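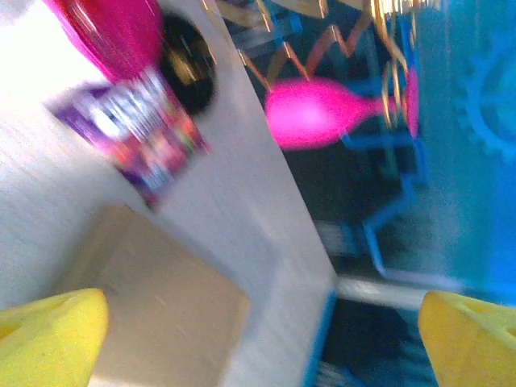 **Informe de avance – Brazo de recogida en estantería, taller compartido de Daresbridge**
Periodo: septiembre y primera quincena de octubre
Destinatario: fondo Plimis de pequeños proyectos
Redacta: Dayana Correa
Octubre de 2026

## 1. Estado general

El brazo está montado, cableado y en funcionamiento bajo control manual. La pinza de dos dedos amarillos y la cámara de muñeca están instaladas desde la segunda semana de septiembre. El control autónomo funciona solo para la aproximación a la estantería; el agarre sigue haciéndose por teleoperación. Respecto al plan presentado con la solicitud, la parte mecánica va en plazo y la de visión lleva tres semanas de retraso.

## 2. Trabajo realizado

### 2.1 Mecánica

- Sustitución de los dedos originales por una versión más gruesa, de punta redondeada. Los anteriores flexaban al cerrar sobre objetos rígidos y perdían paralelismo.
- Refuerzo de la base con una placa atornillada a la bancada. La oscilación residual al frenar ha disminuido, pero sigue siendo visible en los registros del codo.
- Cambio de la correa del segundo eje. La primera saltaba dientes con el brazo extendido.
- Reguiado del cable de la cámara por el interior del antebrazo. Queda pendiente un prensacables en la muñeca: el actual es una brida y no permite el giro completo.

### 2.2 Electrónica

La controladora Arunus gestiona los seis ejes y la pinza desde una única fuente. Se detectaron reinicios esporádicos al mover tres ejes a la vez. Ruoxi Duan midió la caída de tensión en el bus y añadió un condensador y una segunda toma de alimentación en el extremo de la muñeca. No se han repetido los reinicios desde entonces – la prueba más larga ha sido de 75 minutos.

La parada de emergencia corta potencia a los motores y mantiene la lógica encendida. Falta documentar el procedimiento de rearme para los demás usuarios del taller.

### 2.3 Software y registro de datos

El programa de control (nombre interno: Pan) graba de forma sincronizada la imagen de muñeca, las posiciones articulares y la apertura de la pinza. Hasta el cierre de este informe se han registrado 563 episodios. De ellos, 11 se han descartado por pérdida de sincronía entre cámara y articulaciones.

La aproximación autónoma lleva la pinza abierta hasta una posición frente al hueco de la estantería blanca. El operador toma el control a partir de ese punto. La transición produce un pequeño salto si el mando no está en la misma postura que el brazo; se ha incorporado una rampa de medio segundo que lo atenúa.

## 3. Incidencias

**Desenfoque por movimiento.** Es el problema principal de la cámara de muñeca. En los desplazamientos rápidos, los bordes de la estantería y los gráficos de los envases se arrastran en diagonal y el texto impreso resulta ilegible. El detector de objetos falla en esos fotogramas o devuelve cajas demasiado grandes. Se ha reducido el tiempo de exposición, a costa de más ruido en las zonas oscuras.

**Contraste de iluminación.** La superficie blanca se acerca a la saturación mientras el fondo queda muy oscuro. La exposición automática oscila al cruzar el borde de la estantería. Se ha pasado a exposición fija como medida provisional.

**Fondos con elementos finos.** Los alambres dorados y las barras azules situados más allá de la estantería generan detecciones falsas. Ruoxi ha probado una máscara basada en el plano frontal del mueble. Funciona con el brazo quieto y pierde el plano en los giros bruscos.

**Calibración.** La transformación entre cámara y pinza se desplaza tras cada desmontaje del soporte. El soporte actual no tiene pasadores de posición.

## 4. Presupuesto

El gasto se ajusta a las partidas aprobadas, con una desviación: la correa de repuesto y la segunda toma de alimentación no estaban previstas. Se han cargado a la partida de consumibles, de la que queda disponible un 20 %. La partida de cámara no se ha tocado. Se solicita autorización para destinarla a un modelo de obturador global, en lugar de la segunda cámara fija que figuraba en la propuesta.

## 5. Próximo periodo

1. Fabricar un soporte de cámara con dos pasadores y repetir la calibración.
2. Limitar la velocidad angular de la muñeca durante la aproximación y comparar la tasa de detección con la de los episodios ya grabados.
3. Colocar un panel mate detrás de la estantería en una parte de las sesiones – no en todas, para conservar variedad de fondos.
4. Entrenar una primera política de agarre con los episodios válidos. El alcance se limita a objetos apoyados en la balda.
5. Redactar la hoja de rearme y de uso del brazo.

El punto 2 no requiere material. El 1 depende del turno de la fresadora, que está reservada hasta final de mes. Si la compra de la cámara se autoriza, el soporte se diseñará directamente para el modelo nuevo y la calibración se retrasará hasta su recepción.

Los registros de las pruebas de tensión y el listado de episodios descartados se envían en archivo aparte.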